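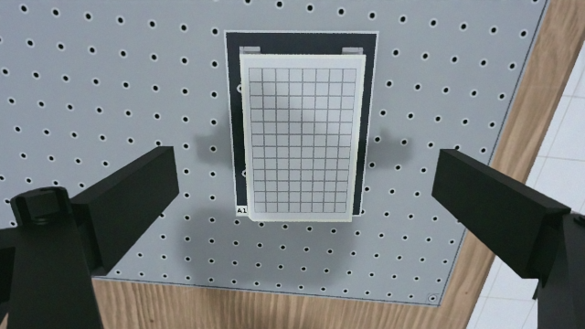
About us

Hello! We're Hondinach, a small workshop that fixes robot arms, and mostly we fix the sort of trouble that doesn't set off an alarm. We also build practice runs in simulation for people who want to try a job on screen before they let a real arm near it.

I started the business after a bad month at Pandey, a lab supplies firm where I looked after one arm on nights. Its job was dull. Pick up a plate, carry it to a pegboard, set it down in the right spot, go back for the next one. It had done 1142 of them without a grumble, and then one February night, just before three in the morning, it pressed a plate down in slightly the wrong place and carried on pressing. The force limit should have stopped it. Somebody (all right, me) had raised that limit during testing and never put it back, so we lost the plate, a bracket and one gripper finger, which went across the room and hit the guard door. The door was shut, thank goodness, and I was on the other side of it with a cup of tea.

I spent ages working out why. The board had been moved by a hair when the bench was cleaned, and the arm was still going by its old numbers – it had no way of knowing. We rebuilt the whole cell in simulation and ran the same placement 2000 times with the board nudged and tilted a bit differently each go. It jammed in 1226 of them! That was a horrible afternoon, but I learned more from it than from years of smooth running.

So that's how we work now. You send us your fault, your logs and the measurements of your cell, and we try to break it again on screen. Once we can break it whenever we like, we come out and sort the real one. Our checking tool is called Kuvine and it compares the limits on the arm with the ones you signed off, every single start-up. It takes almost 20 seconds and people do moan about the wait.

We do most of our site visits with Plivo, who handle guarding and emergency stops – they're far better at fences than we are. If your arm has done something odd, even once, drop us a line before you switch it back on, and please leave the limits alone until we've had a look.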